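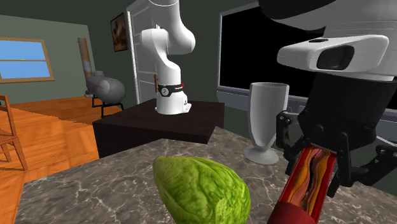

**Visitor Demonstration Safety Checklist — Fulgate Building, Ground Floor**

Inspection date: 14/07/2023
Inspector: Moushumi Karunaratne
Accompanied by: Dinesh Miah (demonstrations), Ea Ravn (site safety)
Event: Samarakoon open day, kitchen handling demonstration, simulated and live sessions

Status codes: P = pass, A = action required, N = not applicable.

## 1. Visitor area

- [x] 1.1 Exits unlocked and signs lit — **P**
- [x] 1.2 Occupancy limit of 199 posted at both entrances — **P**
- [ ] 1.3 Barrier set 1000 mm or more from the arm's maximum reach — **A**
 Comment: The north section measured short. Mr. Miah is to move the posts and measure again before doors open.
- [x] 1.4 Step-free route to the viewing line — **P**

## 2. Simulated session

- [x] 2.1 Display screen secured to its stand, cables covered — **P**
- [x] 2.2 Operator station separated from visitor seating — **P**
- [x] 2.3 Simulation controls isolated from the live arm — **P**
 Comment: Confirmed with the live controller switched off and again with it switched on. No commands were passed to the live arm in either case.
- [ ] 2.4 Content reviewed for accuracy — **A**
 Comment: The kitchen scene places a glass on the marble countertop close to the gripper while it holds a food item. Visitors may take this as an approved layout. The presenter should state that glassware is not permitted within reach of the live arm. The script does not cover this at present.
- [x] 2.5 Visitors told that the kitchen scene is a simulation — **P**
 Comment: Stated in the opening remarks. Ms. Ravn asks that it be repeated for people who join partway through.

## 3. Live session

- [x] 3.1 Emergency stop tested from both operator positions — **P**
- [x] 3.2 Base fasteners checked against the Prultell installation sheet — **P**
- [x] 3.3 Reduced speed mode locked, key held by the lead operator — **P**
- [ ] 3.4 Gripper pinch-point label in place — **A**
 Comment: Label worn and hard to read. Replacement requested from stores, request no. 1502.
- [x] 3.5 Food items limited to the approved list — **P**
- [ ] 3.6 Visitor participation in handovers — **N**
 Comment: Withdrawn from this program. Any request to restore it must go to Habibur Seneviratne in writing.

## 4. Staffing

- [x] 4.1 Trained operator present for each session — **P**
- [x] 4.2 Groups of children limited to 5 per accompanying adult — **P**
- [x] 4.3 First-aid cover confirmed — **P**
 Comment: Malsha Munshi, main desk.

## Inspector's remarks

The simulated session may proceed once the script has been amended under 2.4. The live session may not open until items 1.3 and 3.4 are closed and initialed by Ms. Ravn. A copy of this checklist is to be kept at the operator station throughout the event.

Signed: M. Karunaratne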